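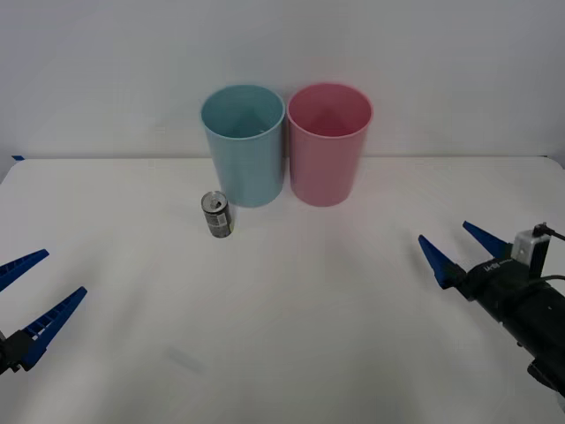
Slide 1 – two plastic cups on a white table

Start with the route. The Narstead harbor ferry runs 365 days a year, the Grillalstead hill tram from April to October only. Most visitors buy the combined pass and use one half of it.

Slide 2. Pass sales by point of purchase. Station kiosk 295, hotel desks 59, on board 33. These are daily counts from the peak week. Do not average them with the winter set.

Slide 3. The transfer at Innes. The timetable allows nine minutes; the walk from the pier takes eleven with luggage. Pause for the map. Mention the later tram – it leaves from the upper stop.

Slide 4. Kamadari ticketing trial. One code, both operators, valid until midnight. Refund rules still differ – refer questions to the handout, page two.

Slide 5. Signs at the pier. English and local language, same type size. Then questions.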